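Call for participants: home cooks for the Premdale winter soup study

Posted 2023-10-04

We look for people who cook at home and who would like to take part in a study of soup and memory. The study is led by Aníbal Villanueva together with the Stępień kitchen group in Premdale. We want to learn how families keep a recipe alive when it was never written down, and what changes in it when somebody moves to another town or another country.

Who can apply

You can apply if you are 18 or older and you cook soup or stew at least two times in a month. You do not need to be a good cook. It is more important that you learned at least one dish from a person, by watching or helping, and did not take it from a book or a website. We will be especially glad to hear from people who grew up in Truvatcombe or in the villages along the Dremusero road, as we have very few recipes from there until now.

Please do not apply if you have worked as a paid cook in the last five years. For such persons we plan a separate call later.

What you will do

There are 40 places. Each participant keeps a kitchen diary for 17 days. In the diary you write what you cooked, from whom you learned it, and what you changed because an ingredient was missing or too expensive. Half a page in the evening is enough. Mistakes in spelling are no problem, and you can write in your first language if you prefer - we have readers for Polish, Spanish and Portuguese.

After the diary there is one interview of 90 minutes, in person or by telephone. We will ask about the people who taught you and about the words they used, for example how they explained "enough salt" or "when it smells ready". With your permission we record the sound only.

In February we invite everybody to one cooking day in Premdale. You prepare your soup in our kitchen and eat together with the others. The cooking day is not obligatory, but most people from the first round told us they liked this part best. Children are welcome if they come with an adult.

What you receive

You receive a payment of 120 dollars after the interview, and bus or train tickets are paid back if you keep the receipt. We buy all ingredients for the cooking day. Every participant also gets a printed copy of the recipe collection when it is ready.
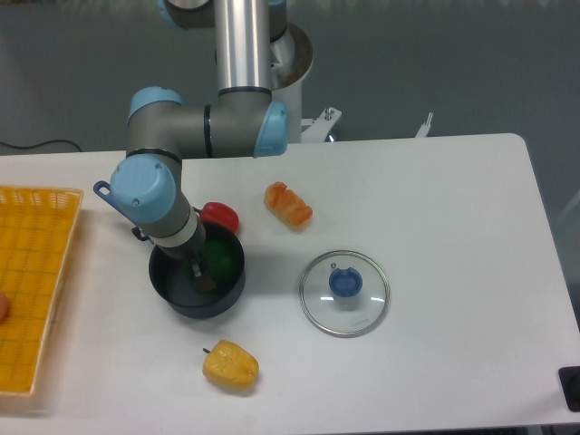

A vegetable in the black pot, on the white table.

How to apply

Send us a short letter, one page at most, with your name, your age, the place where you live and the name of one soup you make. Tell us also who showed it to you. Please write "Soup study 2576" on the envelope, or in the subject line if you use e-mail. The postal address is Premdale Food History Room, P.O. Box 1522, Premdale. The e-mail address is on our contact page.

We answer all letters, also when the places are already full. If you have food allergies or need a kitchen without steps, mention it in the letter and we will prepare for it. Your diary stays your property. We make a copy and send the original back to you by registered mail.

Questions about the payment or the diary go to Aníbal Villanueva, Tuesday to Thursday in the morning.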